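Council Hopefuls Take Their Campaigns to the Comment Box

Jun 17, 2021

If you live in Kernden and you have been anywhere near the internet this month, chances are that somebody running for town council has already tried to be your friend. All 7 candidates for the open seat now keep a page on Usen, the neighborhood message site, and most of them are posting several times a day, on everything from storm drains to what they had for supper.

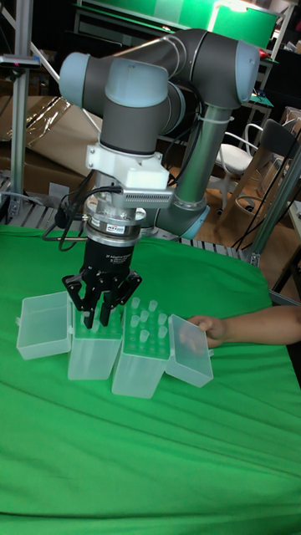
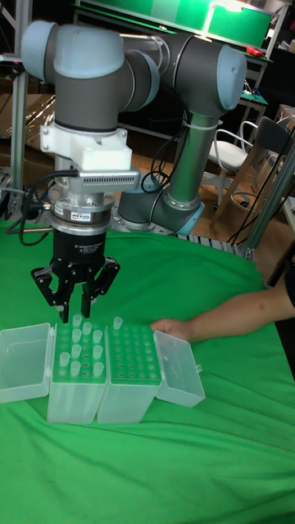
It is quite a change from January, when the seat first came open and the campaign amounted to a few yard signs along the Tagle road and a folding table outside the hardware store. Back then a candidate who wanted to hear what people thought had to stand in the cold and ask them. Now the questions come in at midnight, and a fair number of the answers do too.

Diane Sutherland, who is making her first run for office, has the largest following of the group, with 1048 people signed up to see her posts as of this morning. She told us she never meant for it to get so big. She had started the page to share the times of her coffee mornings, and then one evening she wrote a long and rather cross message about the bus to Sornow being cut back, and it went all over town before she had finished washing the dishes.

"I had 300 replies by breakfast," she said. "I sat down to answer every one of them and I was still at it after lunch. My husband brought me a sandwich and went away again."

Not everybody is so fond of the new way of doing things. Several readers have written to us to say that they would like a little less about the candidates' dogs and gardens and a good deal more about the water rates, which are going up again whoever wins. One woman on the east side said she had asked the same question about rates on four different pages and got back three thank-yous and a smiling face. (The fourth candidate did send her a proper answer, and she says she may well vote for him, though she didn't care for the figures.)

There has also been some grumbling over who exactly is doing the typing. Two of the campaigns say that helpers write a share of their posts, and one has promised to put the helper's initials at the bottom from now on. Sutherland says she writes all of hers, spelling mistakes included – and there have been a few, as the retired teachers among her followers have been kind enough to point out.

The town clerk's office reminds everyone that a comment on Usen does not count as a comment to the council. Anything meant for the public record still has to be sent to the office in writing or spoken aloud at a meeting, and that goes for complaints about the bus as well.

For those who would sooner see the candidates in person, all of them have agreed to come to an open evening at the Kernden library before the vote. Each will get a short turn to speak, and then 30 minutes will be set aside for questions from the floor. There will be coffee and, we are told, a very good lemon cake. Doors open at half past six, and the side entrance on the parking lot is the one without steps.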